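Parallel linkage gripper loses grip on paper cups after a while – pins, pads or settings?

Tikberg Help > Grippers and end tooling > Maintenance

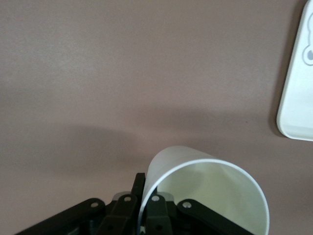
Asked on Thursday. The cell is a small arm on a fixed bench with a two-finger linkage gripper, black plates, riveted pins at the upper joints. It picks up plain paper cups by the wall, one finger inside and one outside, and moves them to a tray. The controller is a Sotville unit running the stock gripper routine.

After a clean start it runs fine. By 30 cycles the cup begins to rotate in the fingers when the arm tilts, and by 60 I get the odd drop. Closing force is at 11 on the controller's scale. If I go higher the rim creases. Homing the gripper fixes it for a short time, then it comes back.

With power off I can rock one fingertip sideways by hand. The other side feels tighter. No error codes. The wrist camera was recalibrated in December and the pick position looks repeatable to me.

Is this worn pins, or should I be looking at the force setting first?

Answer 1 (accepted)

Leave the force where it is. Homing would not help a worn pin, so the fact that it does help points to the zero position drifting. The side play is a second fault and probably makes the first one show up sooner.

Check the drive coupling before anything else. Power off, gripper half open. Hold the motor side still and move both fingers together by hand. If they travel before you feel the motor resist, the grub screw on the coupling is slipping on the shaft. Take it out, clean the threads and the shaft flat, refit with medium threadlocker and leave it overnight. Mark the shaft and the coupling with one line of paint pen so you can see any slip later.

Then the loose finger. Work each joint separately and find which pin moves in its hole. Riveted pins can't be tightened properly. People do squeeze them with pliers – it binds the link and the motor runs hot. Replace the link and pin as a set, and do the matching link on the other side too or the fingers won't close square. I used the Grirketex link set on mine. Check the hole spacing against your old plates before you order.

After refitting, home it, run 60 cycles with an empty gripper and home again. Compare the two zero readings. If they match, put cups back in. I check the joints every 1000 cycles now and wipe the paper dust out of them with a dry brush. No oil, it holds the dust.

Answer 2

Agree on the coupling. Also look at the finger faces. Paper leaves a film and bare fingers get slippery. Wipe with isopropyl on a lint-free cloth, let it dry, try again. Thin silicone pads help with cups, but you have to redo the closed position after sticking them on. Valente sells them in sheets, colour doesn't matter.

Answer 3

had the same thing, turned the force up and it was ok. used thicker cups though

Comment from the asker on Answer 1

Coupling was slipping, flat was polished bright. Threadlocker is on. Link set ordered, will post the zero readings once it's fitted.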